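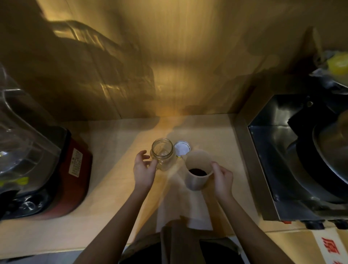
A measuring cup held near an empty glass jar; pouring was one of the counter jobs covered in the Craddock trial.

Newsroom > Press Releases > Household Automation

Kitchen Robots Still Not Ready for the Counter, Craddock Trial Finds

BALTONTHORPE, 20th July. Buyers waiting for a machine that can take over small kitchen chores should keep waiting, according to results released today by Craddock, the independent appliance testing house.

Craddock ran 800 attempts at four ordinary jobs: pouring a liquid into a jar, putting the lid on, wiping down a counter and moving a full container to a shelf. The machine was the Nukov two-armed home unit, set up by its maker's own engineers. People did the same jobs at the same counters for comparison.

On wiping, the unit did fairly well. It finished 82 percent of its attempts without help, though it was slow and it left the corners. Pouring was another matter. Small amounts gave it the most trouble, and clear glass and see-through plastic made things worse. Shiny walls and mixed lighting, common enough in working kitchens, led to long pauses while the unit looked for a jar that was right in front of it. Threaded lids went on crooked so often that our testers stopped the lid trials early at one of the two sites.

"We have sat through plenty of demonstration videos, and most of them are cut," Craddock said in a statement. "We wanted to see the whole job, with a sticky cup and a blender in the way. A person takes hold of the cup, steadies the jar and pours. We have yet to see a machine we would trust with that for a full shift."

Craddock also questions the way success is reported. Under the maker's scoring, a pour counts if most of the liquid ends up in the jar. Under ours, somebody has to be able to put the jar away afterward without getting a cloth. The gap between the two scores was large enough that we are publishing both.

The trial took place at Craddock's Baltonthorpe test kitchen and at a small drinks counter in Bimbridge. The Bimbridge site will be used again in December, when Craddock plans 700 further attempts with updated software. Nukov has been invited to take part. Craddock accepts no payment from makers for testing.

The full report, with both sets of scores, is available on request from the Craddock press office in Baltonthorpe.

Related releases
Robot Vacuums on Stairs: Second Round of Results
What "Hands-Free" Means on a Dishwasher Box
Shelf Stocking Machines: Notes From the Bimbridge Store Trial

This site uses cookies to remember your settings and count visits. By continuing to browse, you accept our cookie policy.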